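Robot hands face off over house shoes

DORKERVILLE – The Galen lab spent Friday finding out which of two robot hands is better at putting away slippers, a job most households have so far left to whoever trips over them first.

The contestants were a five-year-old Borbély gripper and a newer humanoid hand from Ganano. Each got 114 tries at setting a slide on a shoe rack, heel out, next to its mate.

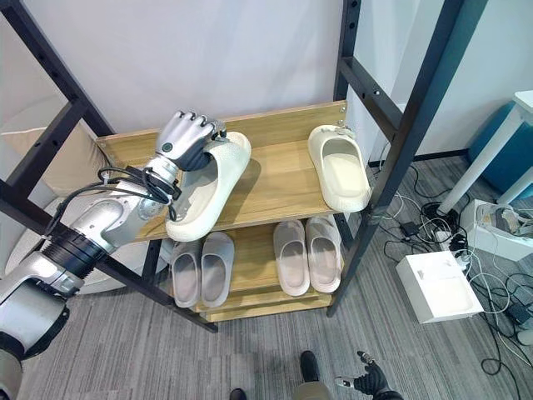

The humanoid hand with a cream slide at the top shelf. Two other pairs sit on the shelf below.

The humanoid hand managed 70. The gripper, which has no knuckles and costs a good deal less, managed 32 more than that.

"It does look very elegant when it misses," said Piroska Szénási, who ran the trials and picked up the misses.

Foam soles gave the fingers trouble, she said, since they squash and then spring back on release. Sneakers are up next, in May. Laces will be tied in advance, by a person.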